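# About Galtov

Galtov is an independent economic research and advisory firm based in Dodonport. The firm studies trade, prices and public finance, and prepares analysis for chambers of commerce, export associations, regional banks and government departments. It holds no investments on behalf of clients and does not trade on its own account.

## Our History

The firm was established by Grigore Ciobanu and Lenuța Lazăr, who had worked together in the statistics division of a shipping insurer. Its first publication was a quarterly note on freight costs, sent by mail to 204 subscribers. Demand for the note led to commissioned work, and the firm opened its present offices on Customs Street two years later.

In its sixth year, Galtov merged with Bucur, a smaller practice known for its work on exchange rates and remittances. The Bucur name is retained for the annual lecture, which is held every October and is open to the public without charge.

## What We Do

Our work falls under four departments:

- **Trade and Tariffs**, which follows changes in customs rules and their effect on small and mid-sized exporters
- **Prices and Wages**, which maintains the Hullex Index
- **Public Finance**, which reviews budgets and debt plans at the request of regional authorities
- **Training**, which offers short courses in reading and using economic data

The Hullex Index is the firm's best-known product. It tracks the cost of 1,619 goods and services and is released on the second Thursday of each month at 10:00 a.m. A full account of its method is available from the Prices and Wages department, together with a record of all past revisions. Subscribers receive the complete tables — the summary is free to all readers.

## Governance and Independence

Galtov is owned by its partners. No client may hold a share in the firm, and no single client may account for more than 14 percent of its yearly income. Commissioned reports carry the name of the body that paid for them. Clients may comment on matters of fact before publication but have no right to alter findings.

Forecasts are reviewed once a year against actual results, and the review is published in full, including those cases in which the firm was wrong.

## Leadership

**Lenuța Lazăr**, Chair of the Partnership
**Vasilică Dinu**, Managing Partner and Head of Public Finance
**Delphine Ferreira**, Head of Trade and Tariffs
**Ebuka Idahosa**, Head of Prices and Wages

Mr. Ciobanu retired from daily management and continues to serve as Senior Adviser. The Training department reports directly to the Managing Partner.

## Library and Public Access

The firm's library holds more than 2,000 volumes on commerce and public accounts, as well as a complete run of the freight notes. Students and members of the press may consult the collection by appointment. Requests should be sent to the library desk at least three working days in advance and should state the subject of study.

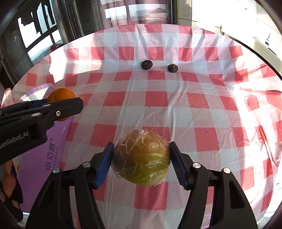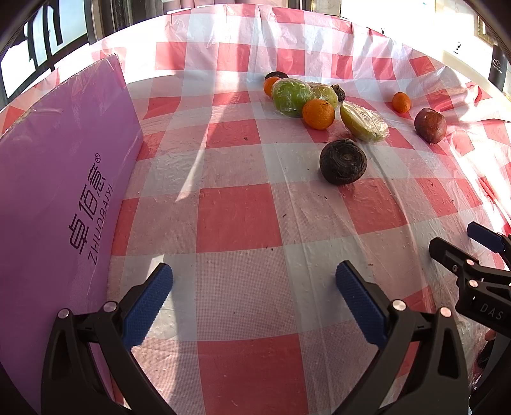
*Fruit on a checkered tablecloth.*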